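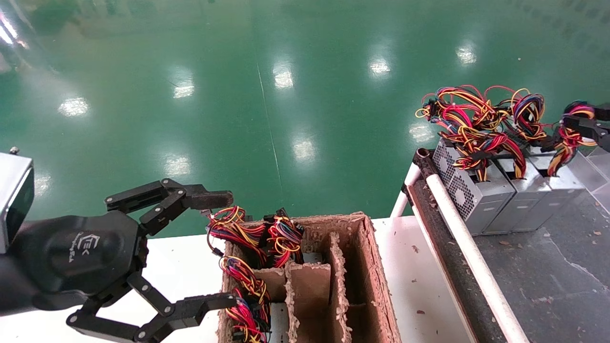
Section 4. Fitting the Wulton secondary glazing panel

Read the whole section before you start. Two people are needed for any panel taller than the window sill is wide.

Before you begin

Check that the existing sash opens, closes and locks. Repair loose putty and flaking paint first and let the paint cure. Wipe the inner frame with a dry cloth.

1. Measure the opening at the top, middle and bottom. Write down the smallest width.

2. Do the same for the height, at the left, center and right.

3. Cut the top track 5 mm shorter than the smallest width. Cut the bottom track to match.

4. Hold the top track against the frame, deep side down, and mark the screw holes.

5. Drill pilot holes. Fix the track with the 6 short screws supplied.

Caution: Do not use longer screws. On box sash windows they can reach the weight pocket and jam the cords.

6. Fix the bottom track, shallow side up. Check it with a level and pack any low spots.

7. Press the brush seal into both side channels. Do not stretch it.

8. Lift the panel into the top track, swing it in, and lower it into the bottom track.

Caution: Keep hold of the panel until it is seated in both tracks.

Note: If the panel binds, take it out and check the tracks for paint or swarf. Do not plane the panel edge.

Note: In listed houses, ask the local planning office before drilling into original frames. For clip-on tracks, see Section 5.

Revised August 2, 2023, J. Cuevas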